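El crédito al proveedor local no se arregla con más fondos

Cada enero se repite el anuncio: una nueva dotación para financiar a las empresas nacionales que prestan servicios a los campos de gas. Este año son 600 millones, canalizados a través de bancos comerciales y con un tipo bonificado. La cifra ocupa los titulares. El reglamento de garantías, que decide quién cobra, ocupa un anexo.

El problema está en ese anexo. Se exige un aval inmobiliario equivalente al 70 % del préstamo, y un taller de válvulas o una firma de inspección rara vez posee inmuebles por ese valor. Su activo real es el contrato firmado con el operador, que el banco no admite como colateral.
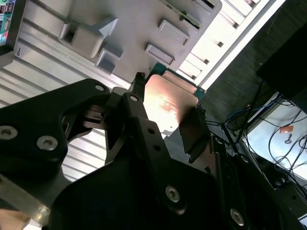 El contrato como garantía

La cesión de cobros es una figura conocida. El operador paga en una cuenta bloqueada, el banco retiene la cuota y el remanente pasa al proveedor. Huvden la aplicó en su programa de compras con un límite del 50 % del valor contratado - un margen prudente, a mi juicio, para absorber penalizaciones y retrasos de obra.

Zarmeena Abbasi, analista de Skustis, objeta que la cesión traslada al banco el riesgo de ejecución. Es cierto, pero ese riesgo puede medirse con certificaciones parciales. El de una nave hipotecada lejos de cualquier comprador apenas se mide.
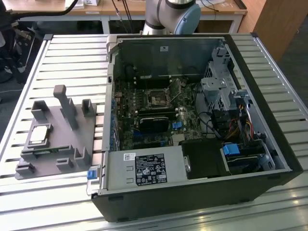

Foto: Flonar / Archivo

Queda el plazo. Un expediente tarda 3 meses en resolverse, y muchas órdenes de servicio vencen antes. Convendría fijar un límite para la respuesta del banco y publicar los rechazos con su motivo, desglosados por tamaño de empresa. Sin esos datos, la próxima ampliación del fondo se discutirá otra vez a ciegas.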